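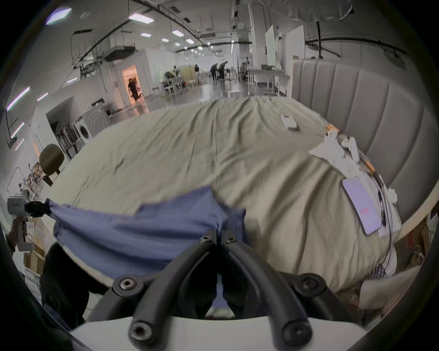

Según Macarena Goicoechea, un colchón de 3199 euros se amortiza con la primera noche en que una deja de dar vueltas, y el que diga lo contrario es que no ha probado uno. Me lo escribió en respuesta a una columna en la que yo ponía en duda las llamadas tecnologías del descanso, y le agradezco el tono, que fue cordial. Le pregunté qué modelo tenía. Era un Tedo, comprado por internet tras leer las 143 opiniones que acumulaba en Trustero, casi todas entusiastas.

Llevé su mensaje a Ainhoa Palacios, que vende colchones en Plasville desde hace 20 años y que lo leyó de pie, detrás del mostrador de Carrasco, sin cambiar de cara. «Me parece estupendo que duerma bien», dijo. «Lo que no me creo es que sepa por qué.»

Conviene avisar de que Palacios es parte interesada. Cada colchón que llega a casa de un vecino dentro de una caja de cartón es uno que ella no vende, y se lo dije al empezar. No se ofendió. «Claro que tengo interés. Vendo colchones, no soy una ONG. Pero pregúntele usted a los otros si también lo reconocen.»

La conversación tenía que haber durado media hora y se alargó hasta la hora de cerrar, con interrupciones. Entró una pareja que quería algo «ni duro ni blando». Entró también un señor a preguntar por unas patas. Palacios los atendió a todos y volvía a la frase en el punto donde la había dejado.

Lo primero que le pregunté fue qué significa exactamente firmeza, porque cada marca tiene su escala y ninguna se parece a la de al lado. «Significa lo que el fabricante quiera», contestó. «Te ponen un siete sobre diez. ¿Siete de qué? He tenido aquí dos colchones con un siete en la etiqueta y en uno te hundías y en el otro rebotabas. El cliente cree que está comparando números y está comparando pegatinas.»

¿Y las zonas? En las páginas de venta abundan los dibujos de cuerpos tumbados, con el colchón repartido en franjas de colores: hombros, lumbares, caderas. Palacios admite que hay núcleos cortados de manera distinta a cada altura y que eso se nota con la mano. Otra cosa es que coincidan con el cuerpo de quien los compra. «Mi marido mide casi dos metros y yo no llego al uno sesenta. Dormimos en el mismo. Ya me dirá usted dónde tiene él las lumbares y dónde las tengo yo.»

Le recordé que en su propio escaparate hay un cartel que promete «descanso ergonómico». Se asomó a mirarlo, como si hiciera tiempo que no lo leía. «Lo manda la fábrica», dijo. Después, tras pensarlo un poco: «Bueno, y lo pongo yo, tiene razón. Ergonómico no quiere decir gran cosa. La gente lo espera y si no lo ve, lo pregunta».

Esa franqueza se le acaba pronto cuando se habla de precios. Quise saber cuánto margen deja un colchón caro y respondió que depende. Insistí y volvió a depender. Sí contó que las rebajas permanentes le parecen una tomadura de pelo, también las de tienda física, y que hay modelos a los que jamás ha visto venderse por lo que figura tachado en la etiqueta. Pregunté si alguno de esos modelos estaba en su tienda. «Alguno habrá estado», concedió.

El asunto de las opiniones la anima más. No acusa a nadie de inventarlas y yo tampoco tengo pruebas para hacerlo. Su objeción es de calendario: casi todo el mundo escribe la reseña la primera semana, cuando se lo pide un correo automático. «A los siete días cualquier colchón nuevo es una maravilla, porque vienes de uno que tenía un hoyo. Yo quiero leer lo que dice esa persona cuando ya ha pasado dos veranos encima. Eso no lo escribe casi nadie, porque a esas alturas ni se acuerda de cómo se llamaba la página.»

El argumento tiene una réplica evidente y se la planteé: las marcas de internet ofrecen semanas de prueba con devolución y ella, en la tienda, ofrece cinco minutos boca arriba con los zapatos puestos y una dependienta mirando. Se rio. «Ahí me gana. Yo les digo que se quiten los zapatos y que se pongan de lado, como duermen de verdad, y les da vergüenza. Se sientan en el borde, aprietan con la mano y dicen que sí. Apretar con la mano no sirve de nada, nadie duerme sobre la palma.» En Carrasco se admiten cambios, pero no devoluciones del dinero, y el transporte del cambio lo paga el cliente. Es una diferencia considerable y me habría gustado que saliera antes en la charla.

Tampoco comparte la costumbre de culpar al colchón de todo. A la tienda llega gente que duerme mal y lleva ya tres cambiados. «Me cuentan que cenan tarde, que tienen la tele puesta, que el niño se les pasa a la cama. Y quieren que eso lo arregle una espuma.» ¿Y qué les dice? «Que se lo piensen.» ¿Y se lo venden igual? «Si se lo han pensado, sí.»

Antes de irme le pedí un criterio, uno solo, para quien tenga que comprar el mes que viene. Dio dos: mirar primero el somier, que es lo que suele estar vencido, y no comprar nunca con un contador de oferta en pantalla. Sobre la sábana, el topper, la funda refrescante y la almohada a juego fue más breve: «Eso, cuando ya sepa si duerme bien».

Le reenvié todo esto a Macarena Goicoechea. Contestó esa misma noche que seguía encantada con su colchón y que el somier no lo había mirado.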